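Worktable

A worktable is a table built for doing things on, as opposed to eating at or displaying things on. It is one of the oldest and most adaptable pieces of furniture, and a remarkable range of trades have grown up around it, from bookbinding and tailoring to pastry making and watch repair.

Height

Height matters more than almost any other measurement. Bread bakers like a low surface, so they can lean their full weight into the dough, while engravers and jewelers work high, with the piece close to the eyes. Tailors traditionally went further still and sat cross-legged right on top of the table, a wonderfully practical habit that kept heavy cloth clean and off the floor!

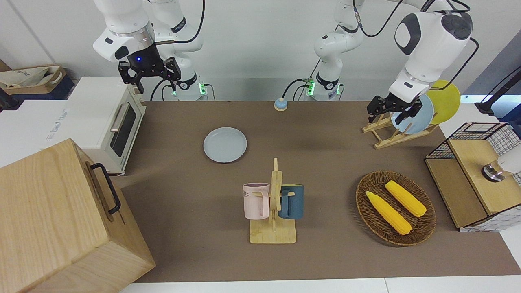
A tabletop serving as a work surface.

Surface

Every craft asks something different of its tabletop. Marble stays cool under pastry. Thick maple takes years of knife marks and can be planed flat again, and bookbinders are fond of a smooth, hard top that wipes clean of paste. In her lively study of workshop furniture, Hiyori Nakajima describes a binder's table at Gureo that had been resurfaced 4 times and was still in daily use after 98 years.

Storage

Many worktables have drawers, shelves or a deep well for tools. The sewing tables that became popular in Europe in the late 1700s are especially charming, often with a cloth bag hung under the top to hold unfinished needlework.

See also
Workbench
Drafting table
Butcher block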